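Chamado 1135 – Braço para com falha de comunicação da garra durante aproximação
Projeto: Veldale / Célula de bancada 3
Aberto por: Afiq Liew
Responsável: Macario Valdovinos
Prioridade: alta (classificado como segurança a partir do terceiro registro)
Estado: resolvido, com pendência

Descrição inicial (Afiq Liew)

Durante a rotina de coleta de objetos na mesa, o braço entra em parada protegida no trecho final da descida. A tela do controlador mostra perda de comunicação com a ferramenta. Depois de reconhecer a falha, a garra volta a responder e o ciclo pode ser retomado, mas a parada se repete algumas execuções adiante.

Acontece mais com alvos no lado direito da mesa. Com alvos à esquerda vi a falha só uma vez. Não mudei nada no programa desde março. A única alteração na célula foi a troca do suporte da garra, feita pelo Yusri.

Já tentei: reiniciar o controlador, reiniciar só a ferramenta, reduzir a velocidade à metade. Com a velocidade reduzida a falha demora mais a aparecer, mas aparece.

Registro 1 – Macario Valdovinos, 9h40

Baixei o log do controlador. São 21 paradas com o mesmo código desde a troca do suporte. Antes disso, nenhuma. A tensão na saída da ferramenta cai a zero por um intervalo curto e volta sozinha, o que aponta para cabo ou conector. Fonte descartada: medi na borneira durante dois ciclos com falha e ficou estável.

Afiq, por favor deixe a célula em modo manual até eu chegar aí. Preciso também saber se o cabo da ferramenta foi desconectado na troca do suporte ou se ficou no lugar.

Registro 2 – Yusri Pasaribu, 10h15

Foi desconectado. Tive que soltar para passar o suporte novo e reconectei depois. Apertei a rosca com a mão, sem ferramenta. As abraçadeiras que prendiam o cabo ao longo do braço eu cortei e não repus, porque as que tínhamos eram curtas demais para o diâmetro da junta. Pedi outras à Lekasetti e ainda não chegaram. Deveria ter anotado isso na ficha da célula e não anotei.

Registro 3 – Macario Valdovinos, 11h30

Estou na bancada. Rodei a sequência em manual, a 5 por cento da velocidade, com a mão na botoeira. Resultado:

Com o punho girado para o lado direito da mesa, o laço do cabo estica e puxa o conector lateralmente. Balançando o cabo com dois dedos nessa posição consegui reproduzir a queda de comunicação três vezes seguidas. Com o punho na posição neutra não consegui reproduzir.

Na terceira tentativa aconteceu uma coisa que não está na descrição do chamado. Quando a comunicação voltou, a garra abriu por completo sem comando do programa. Ela refaz a inicialização ao receber energia, e a inicialização inclui abertura total. Se houver peça presa nesse momento, a peça cai. Se houver mão perto dos dedos, a garra se move sem aviso. Por isso subi a prioridade e marquei como segurança.

Até segunda ordem: nenhuma execução em automático e ninguém com a mão na área da garra sem parada de emergência acionada. Avisei Zulkifli Raju. 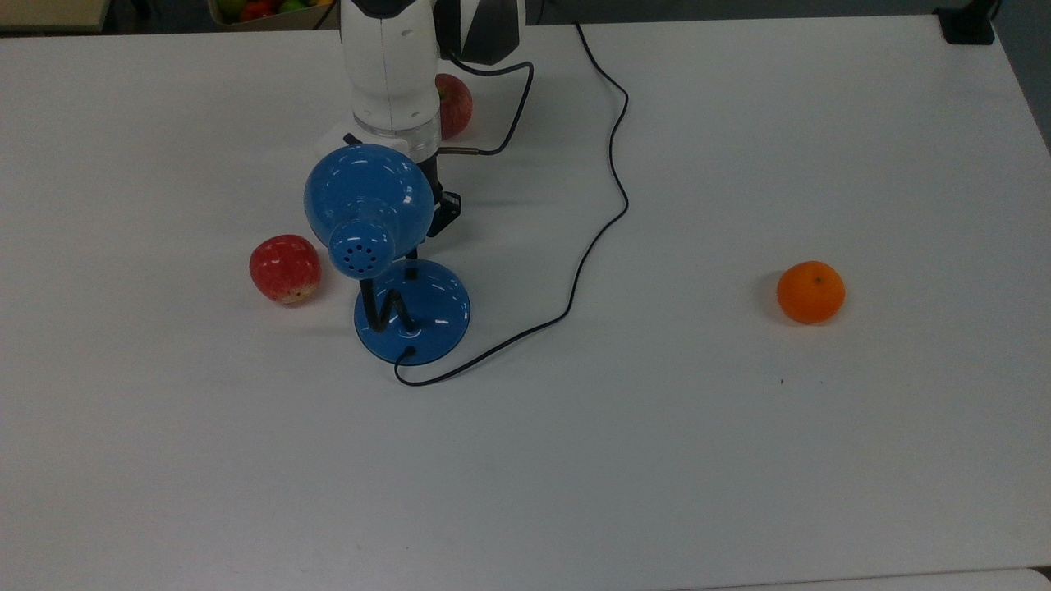 Cabo da ferramenta em laço a partir do conector lateral do braço. O outro cabo preto sobre a mesa é o da luminária.

Registro 4 – Zulkifli Raju, 13h05

Ciente. Cartão de bloqueio colocado no painel da célula. Duas perguntas:

1. O cabo da luminária passa pela mesma região da mesa. Há risco de a garra enganchar nele? No modelo de colisão a luminária aparece, o cabo não.

2. A abertura total na inicialização é configurável?

Registro 5 – Macario Valdovinos, 14h20

Respondendo na ordem.

1. Há risco, sim, embora não tenha relação com esta falha. O cabo faz uma curva longa pelo tampo até o fundo da mesa, e o planejador não sabe que ele existe. Enquanto a luminária fizer parte do conjunto de objetos, sugiro tratar o cabo como zona proibida abaixo da altura de aproximação. Abri um item separado para isso. As frutas podem ficar como estão.

2. É configurável. O manual da Pilier, fabricante da garra, descreve um parâmetro de partida com duas opções: abrir ao energizar ou manter a posição até o primeiro comando. A nossa veio na primeira. Mudei para a segunda e testei desligando e religando a ferramenta com a garra fechada sobre um bloco de espuma. O bloco ficou preso e não houve movimento.

Registro 6 – Macario Valdovinos, 16h10

Intervenção no conector. Desrosqueei, limpei com álcool isopropílico e inspecionei com lupa. Um dos pinos do lado do cabo está levemente torto. No lado do braço, todos retos. O dano combina com encaixe desalinhado na remontagem, mas também pode ter vindo da tração repetida. Não dá para afirmar qual dos dois.

Troquei o cabo pelo reserva do armário Hou. Rosca apertada até o batente. Abraçadeiras provisórias de velcro em dois pontos, deixando folga para o giro completo do punho nos dois sentidos. Conferi em manual que o laço não toca no tampo nem no suporte da garra.

Registro 7 – Syahrul Tuhumury, 17h45

Teste em automático feito com a presença do Zulkifli, que retirou o cartão só para essa execução. Sequência completa, alvos dos dois lados, velocidade reduzida primeiro e nominal depois. A luminária e o cabo dela foram retirados da mesa para o teste. Nenhuma parada, nenhuma queda de tensão no log da ferramenta.

Repeti com a tração lateral no cabo que o Macario descreveu, em manual, com o robô parado. Sem queda.

Registro 8 – Zulkifli Raju, 18h00

Bloqueio retirado. Condições para manter a célula liberada: luminária fora da mesa até o item da zona proibida ser fechado, e inspeção visual do cabo no início de cada turno, com rubrica na ficha.

Fechamento

Causa: mau contato no conector do cabo da ferramenta, com o cabo sem fixação após a troca do suporte.
Causa do movimento inesperado: parâmetro de partida da garra em abertura total.
Correção: cabo substituído, fixação provisória, parâmetro alterado.
Pendente: abraçadeiras definitivas da Lekasetti (Yusri); inclusão do cabo da luminária no modelo de colisão (Syahrul); verificar o parâmetro de partida nas outras garras do mesmo modelo (Afiq).
O cabo retirado está etiquetado com o número do chamado na gaveta de peças com defeito. Não devolver ao armário.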